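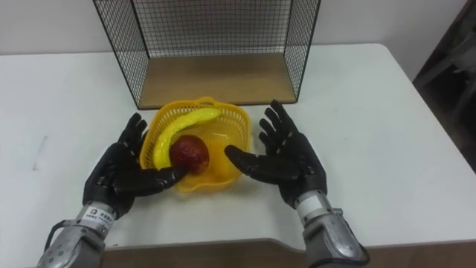 Depois de três semanas parado à espera de peças, voltei ao par de mãos na oficina partilhada da Ilow. O objetivo deste mês é simples de dizer: levantar um cesto com as duas mãos ao mesmo tempo, sem o entortar. Estou a usar o cesto amarelo de plástico, com uma banana e uma maçã de brincar lá dentro. O polegar esquerdo chega primeiro à borda e fica mesmo em cima da maçã, o direito fica mais baixo. É essa diferença que ando a corrigir.

2/ A placa de controlo é uma Zukirik. Cada mão tem a sua, e as duas recebem ordens do mesmo portátil. No início mandava os comandos um a seguir ao outro e havia 63 ms de atraso entre a esquerda e a direita. Num cesto leve isso chega para o rodar.

3/ Passei a mandar a posição final às duas placas e só depois o sinal de arranque. O atraso deixou de ser problema. O que sobra é mecânico: o zero do polegar direito está mal calibrado.

4/ Peso do cesto com a fruta: 487 g. O limite que pus no programa é de 500 g, portanto não há margem para mais nada. Quando os pulsos estiverem afinados subo o limite.

5/ A caixa de rede preta com fundo de madeira, atrás do cesto, é o destino. Tem a frente aberta, o que ajuda. O plano é levantar, avançar e pousar lá dentro. Por agora só trabalho a primeira parte.

6/ Perguntaram pelo software. É o Clokbridge, versão de junho, com um módulo meu para sincronizar as mãos. O código ainda está desarrumado. Publico quando tiver os comentários escritos.

7/ Próximo passo: refazer o zero do polegar direito e correr 50 tentativas seguidas com a mesma posição de partida. Vou registar o ângulo do cesto em cada uma e ponho aqui a tabela.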